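Tabletop Arm Good Practice: Gallery

Skasonen keeps a short set of house rules for small printed arms used at home. Iraklis Manolakis wrote the first version and Thanasis Galanis revised it in November. The rules apply to anyone who records or tests with a cup on a table, and they fit on one sheet. The gallery goes with the section on setup and reach.

Rule 1. Fix the arm to the table before power goes on. A clamp at the table edge is the usual way. Check it by hand at the start of each session and again after 50 runs.

Rule 2. Keep one object in the work area unless the task sheet lists more.

Arm raised, gripper pointing up and away from the cup. The cup stands on the far side of the table.

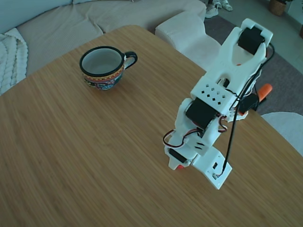 Arm folded, gripper finger down toward the tabletop, orange clamp at the table edge. 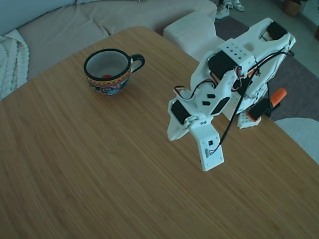 Rule 3. Run cables so that no joint can pinch them through its full travel. Move the arm slowly by hand with the power off and watch each loop. If a wire pulls tight, reroute it.

Rule 4. Hands stay off the table while a program is running. To move the object, pause the program first, wait for the arm to stop, then reach in.

Rule 5. Set the speed limit to 50 percent for any new task. It can go up after 11 clean runs in a row. A run that ends with a dropped or tipped object starts the count over.

Rule 6. Write down every stop, including the ones you caused yourself. The log sheet has columns for the time, the joint and what you did next. Michailidis uses the same sheet, so please don't rename the columns.

Printed parts are checked for cracks every 400 runs, starting at the base and working out to the gripper. Replace a cracked link; do not glue it.

Questions about the rules go to Thanasis Galanis. The Lendesholm gallery covers storage and transport.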